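Play table check – brick table by the window, Closmont room
Tue 6 September
Checked by: me, before opening

I do this one at the start of every month and I write too much on it, so skip to the items marked FIX if you're in a hurry. Everything else is OK unless I say so. The form is still the old Grastberg one, and I've left out the questions on water play.

1. TABLE AND FLOOR

1.1 Table stands level, no rocking – OK
Pushed down on all four corners. The back left leg used to click and I put a new felt pad on it in the summer. No click today!

1.2 Top free of splinters and sharp edges – OK, with a note
Ran a dry cloth over the whole top, with the grain and then against it, and it snagged once near the front. I sanded that spot with the fine paper and went over it again with my bare hand. Smooth now. I'd like to oil the top before the heating comes on (wood gets so thirsty in winter) but it can wait.

1.3 Edges and corners rounded – OK

1.4 Clear walking space on the open sides – FIX
I measured 80 cm at the window side and 43 cm at the shelf side. The shelf side is too tight for two kids to pass each other, and somebody is going to get an elbow in the ear. The shelf needs to slide toward the door. It's too heavy for me alone, so please grab me when you've got a minute.

1.5 Floor under and near the table free of bricks – FIXED ON THE SPOT
I found 15 under the radiator. Fifteen! I don't know how they get that far. All washed and back in the tub. Please use the long brush at closing, the short one doesn't reach.

1.6 Daylight and glare – OK
Good light on this table, and the blind goes up and down without sticking. Cord is wound up on its hook, out of reach.

2. BRICKS

2.1 No cracked, chewed or sharp pieces – OK
Two white ones had tooth marks deep enough to catch a fingernail, so out they went. The rest I was happy with.

2.2 Small pieces kept for the older group only – FIX
My usual gripe. The little yellow pieces are the ones I worry about. They get perched on top of a tower, where they look very cute, and then they get knocked off and roll. Under-threes should not be at this table while those are out. The age sign has fallen off the wall again (the tape doesn't hold on that paint) and I want it screwed up properly this time.

2.3 Bricks clean – OK
Warm soapy water, rinsed, dried on a towel. The pink and purple ones always come up looking brand new, I don't know why the white ones don't.

2.4 Stacks low enough that nothing heavy can fall on a hand – OK
They're all short little builds at the moment, so no worries there. 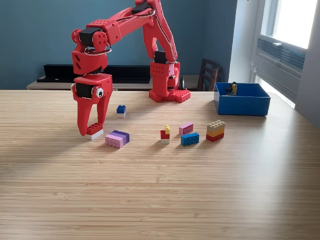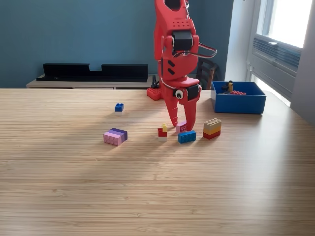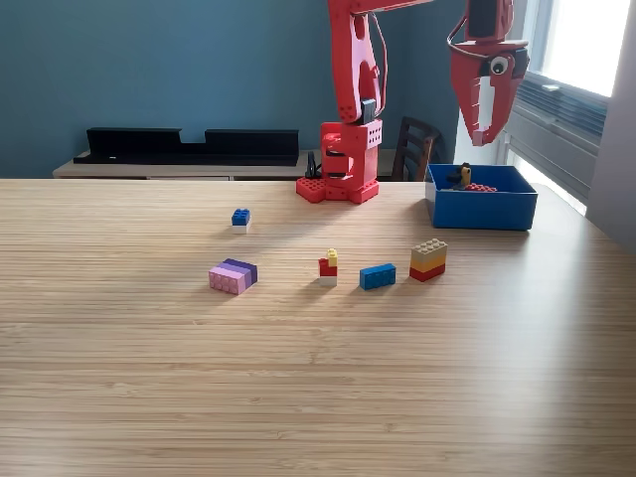 Brick table, item 2. Small builds on the tabletop in all three; the blue bin (3.1) is in the last one.

3. STORAGE

3.1 Bin sound, no split rim, no sharp corners – OK
The blue bin is a good bin. I squeezed the sides and felt all the way along the rim. It has no lid and I prefer it that way for this age – no pinched fingers, and they can see what's in there so they don't tip everything out to look.

3.2 Bin light enough for a child to lift when full – OK
Put it on the kitchen scale, nice and light. Please don't pile the big tub's contents into it at closing, though. I know it's quicker.

3.3 Big tub on the lowest shelf – FIX
It was on the second shelf again. I've moved it down, but it'll creep back up if we don't label the shelf. The Muller label tape is in the top drawer of the desk.

3.4 Brick inventory card up to date – NO
The card says 91 and that's from before the Guo donation came in, so it's no use at all now. I'll do a proper count on a rainy day and write a new one.

4. CLEANING AND CLOSING

4.1 Table wiped down daily, signed on the sheet – MOSTLY
Two blank days last week. If you wiped it, sign it, even if you only had a minute.

4.2 Cleaning spray locked away – OK
Locked, and the key was where it should be. Thank you!

4.3 First aid box stocked – OK
Added a strip of small bandages and threw out a tube of cream that was past its date.

STILL OPEN
Slide the shelf toward the door (1.4)
Age sign, with screws (2.2)
Label for the bottom shelf (3.3)
New inventory card (3.4)

I'll look at these again before the end of September. If you get to one of them first, put your initials next to it and the day you did it.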